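Rornville Toy Library
Minutes of the regular meeting held 26/07/2022 in the activity room

Chair: Lies Willems
Present: 11 members. Apologies were received from the Dodon branch.

1. Minutes of the previous meeting
Approved as circulated, with one correction: the invoice from Moen was for $153, and should be entered under furniture.

2. Loans
87 loans were recorded for the period. Overdue items were discussed and the present reminder letter will remain in use.

3. Water play
The Chair reported on the fishing activity. It was agreed that the set be cataloged as a single loan item under the name Vetberg Pond, comprising the blue tray, the net, the green and pink buckets, the clear container and six toy fish. Members discussed whether the pieces should also be lent separately. The motion to do so was not carried.

Depth of water was raised by two members. The meeting agreed that the tray be filled to a shallow level only – enough for the fish to float – and that it be emptied at the close of each session.

Action: L. Willems to write the contents card for the lid of the storage box.

4. Tables
The white table will stay against the wall until September. A request to cover the seam between the two sections was deferred – prices are still awaited.

5. Next meeting
To be held in September, in the same room. The meeting was adjourned at 5 p.m.

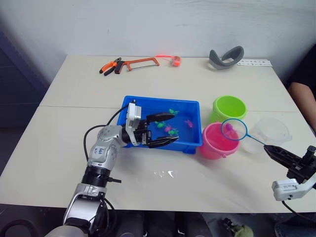
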